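Encyclopedia › House and home › Plumbing fixtures › Washbasin

Washbasin

A washbasin, also called a bathroom sink, is a bowl-shaped plumbing fixture used for washing the hands and face, shaving and brushing the teeth. It is supplied by one or more taps and emptied through a waste outlet in the floor of the bowl.
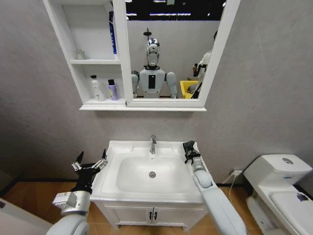 Name and usage

In British use, "basin" is the usual trade word for the bathroom fixture, while "sink" is kept for the kitchen or utility room. In North America "sink" covers both, and "tap" is commonly replaced by "faucet". Everyday speech in Britain is looser, and many people say "bathroom sink" without any thought of the trade distinction.

History

Before piped water was common in houses, washing was done at a washstand, a small table holding a jug and a loose bowl. Water was carried up from the kitchen and the dirty water carried down again. Fixed basins spread during the nineteenth century along with mains water and sewers, first in hotels, clubs and wealthier homes. Early ones were often set into a wooden or marble top copied from the washstand. The one-piece ceramic basin on a pedestal became widespread later, as it was cheaper to make and easier to keep clean.

Types

Pedestal basins stand on a ceramic column that hides the pipes and may carry part of the weight. Wall-hung basins are fixed to brackets or bolts and leave the floor clear. Countertop basins sit on a worktop or are dropped into a hole cut in it. A vanity top is a basin and surround made in one piece, normally placed over a cupboard. Corner basins and small cloakroom basins are made for rooms where space is short.

Materials

Most household basins are vitreous china or fireclay, both of which are glazed and fired. Stainless steel is preferred in public buildings and on trains because it resists knocks. Glass, stone, enamelled steel and cast resin are also used. Resin and stone mixtures can be moulded with a wide flat surround, but some are marked by hot objects and strong cleaners.

Taps and waste

Older British basins have separate hot and cold taps. Mixer taps, with either two handles or a single lever, are now usual in new bathrooms. The waste may be closed with a plug on a chain, a pop-up plug worked by a rod, or a sprung plug that is pressed to open and shut. Many basins have an overflow near the rim, joined to the waste below the plug. Under the basin a trap holds a small amount of water – this stops air from the drain entering the room.

Filed under: Bathrooms, Ceramics, Plumbing
Shares: 178 | Comments: 20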